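Right arm stops when hand is above shoulder – hand unit drops off the bus
August
Posted by Mayuree Chaiyaporn

Status: open, was closed once by mistake

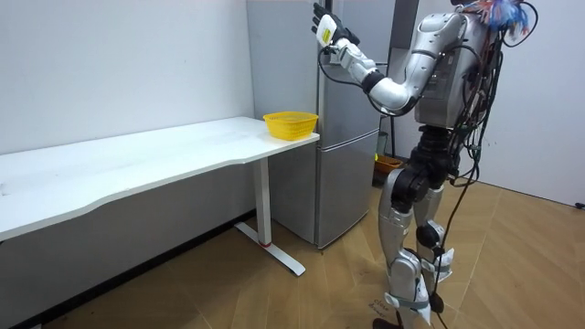 The fault is on the right arm only, and it comes when the arm goes up. Under the height of the shoulder everything is good, I can bend the elbow and open the hand for an hour with no error. Above the shoulder, with the elbow bent, the controller reports that the hand unit is lost, and then the arm freezes where it is. I mean the small white unit with the yellow label, on the back of the glove, with the thin black cable that makes a loop down the forearm. The pose for the test is always the one with the fingers spread and pointing up. Please use the same pose if you try it, otherwise we can not compare.

What I have:
Joint controller is the Sturero board, firmware as it came.
Hand unit is from the Grivadus kit, read at 100 Hz.
Timeout for the hand unit is 400 ms, after this the arm goes to hold.
The legs are not powered in any of these tests.

What I see in the log when it happens:

hand_r: no data
hand_r: no data
arm_r: timeout, going to HOLD
hand_r: data ok

The last line is the one that confuses me. The unit comes back by itself, before I touch anything. But the arm stays in hold until I restart the controller, and during hold the shoulder motor becomes warm. So please do not leave the arm up for long when it is in this state. Support the elbow with your hand before you cut the power, the arm has no brake and it comes down.

Tried first, no change:
– Restarted the controller and the laptop.
– Changed the USB port.
– Lowered the speed of the shoulder. The fault comes later, but at the same height.
– Unplugged the hand unit fully and plugged it again. The connector clicks and feels correct.

---
Reply from Fidel Quiroga

Is it the height, or is it the elbow? Please try with the arm raised and straight. If it fails only when bent, then I would look at the cable at the elbow and leave the software alone. Also, how is the thin cable fixed past the forearm? In the first build at Dimitriou we had it tied to the motor cable and it made noise every time the elbow was pulling current.

---
Mayuree

Thank you Fidel, good question. Arm raised and straight: no fault, I repeated it until I was bored. Arm low and elbow bent: also no fault. It must be both together.

The thin cable is tied at the wrist and again on the upper arm. Between them it is free. I moved it away from the motor cable with a piece of foam between and ran the test again. Same fault. So I think it is not noise, or not only noise.

---
Reply from Wenceslao Salinas

Could it be that the timeout is just too short? I would raise it and see if the arm goes through. Mine is at double of yours and I never see a hold.

---
Mayuree

I raised it as Wenceslao proposed and the arm went through the pose without stopping. I closed the ticket. This was the mistake I wrote in the status.

On Thursday I opened it again. With the long timeout the arm does not stop, but it also does not know where the hand is during the gap, and it continues with the last value. Near the top it overshoots and then corrects with a jump. I do not like this with a person standing next to it. The timeout is back to 400 ms and I ask that we leave it there.

---
Reply from Macarena Cabral

Agree on the timeout. Can you measure the cable instead of looking at it? Take both ends off, put a meter on each wire, and have somebody move the arm by hand with power OFF. A broken wire inside good insulation looks perfect from outside. I lost a weekend to one of these.

---
Mayuree

Done with Baltasar. He moved the arm and I held the probes. Power off, battery out.

Red wire: stable in all positions.
Black wire: stable in all positions.
Data wire, white: stable.
Data wire, green: opens when the shoulder is up and the elbow is bent. It closes again when the elbow goes a little straighter.

I could repeat it every time. The place is at the second tie, on the upper arm. I had put this tie when the arm was hanging down, and there the cable had enough length. When the arm is up and bent, the cable must go the long way around the outside of the elbow, and it is pulled hard against the tie. When I cut the tie I could feel a soft point under the insulation.

This also explains the "data ok" in the log for me. The arm stops, it sags a few millimeters, and the wire touches again.

Repair:
1. New cable, longer than the old one. I measured it with the arm in the test pose and the elbow fully bent, and then added some more.
2. The tie at the wrist stays. The tie on the upper arm is replaced with a loose loop of hook tape, so the cable can slide.
3. 2 ferrites on the cable, near the controller end. Maybe not needed, but I had them in the drawer and Fidel was worried for the noise.

Result: the test pose from low to high, at normal speed, no lost data in the log. Then I did it at full speed, also clean. The shoulder stays cool.

---
Reply from Baltasar Saavedra

I ran it again this morning before the others came in, same pose, no errors. One thing I noticed: the long black cables on the back also go quite low, past the knees. Not a problem while the legs are off, but I would not want to power the legs like this.

---
Mayuree

Yes, I agree, and I will open a separate ticket for the back cables. Nobody powers the legs before it is done, please.

I leave this one open until the left arm is checked. I made the ties there on the same day and in the same way – so probably it has the same weak point and we only did not raise it so high yet. Macarena, can I borrow your meter again? The one from the workshop in Grellstead has a bad probe.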